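About > Company > Who we are

Clurnell Fittings supplies plastic pipe fittings to plumbing and irrigation contractors. The company was set up by Settimio De Luca and Yanling Wei, who had both worked behind trade counters and were tired of sending customers home with the wrong elbow. It remains privately owned.

What we stock

The catalogue lists 366 lines. Most are elbows, tees, couplings, reducers and end caps, in pressure and drainage grades. Grey is the standard colour. Fittings are sold singly or in bags of six, and by the carton of 1000 for the smaller sizes. We do not stock metal fittings or valves. Customers who need those are referred to Starnero, with whom we share a delivery run.

Elbows make up the largest part of the range. An elbow joins two lengths of pipe at an angle, and each open end has to accept its pipe squarely and to the full socket depth. If one socket is out of round, the joint may go together dry and still weep once the line is under pressure. For that reason elbows are checked at both ends, and couplings from the same mould are checked at one.

Checking and handling

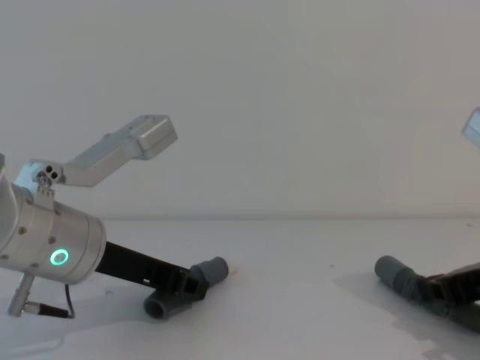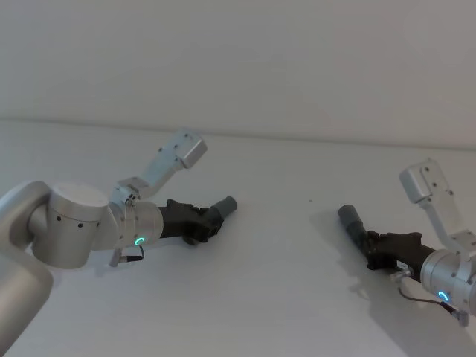

Each batch is sampled on arrival. Four pieces are drawn from different layers of the carton and measured for bore, socket depth and angle. Results are entered against the batch number, and the record is kept for as long as the line is in the catalogue. A batch with one piece out of tolerance is sampled again. A second failure sends the whole batch back to the moulder.

People

Ruoxi Tang is responsible for incoming inspection and maintains the measuring gauges. Yaqin Xie handles trade accounts. Anqi Tian looks after the catalogue and the dimension sheets, which were last revised in May and are available on request. Please quote the revision letter when querying a measurement.

Orders placed before noon leave the same day. Fittings may be returned unused in the original bag. We cannot accept back any part that has been primed or glued, or cut to suit.

Clurnell Fittings | Contact | Trade accounts | © Clurnell Fittings, all rights reserved | Back to top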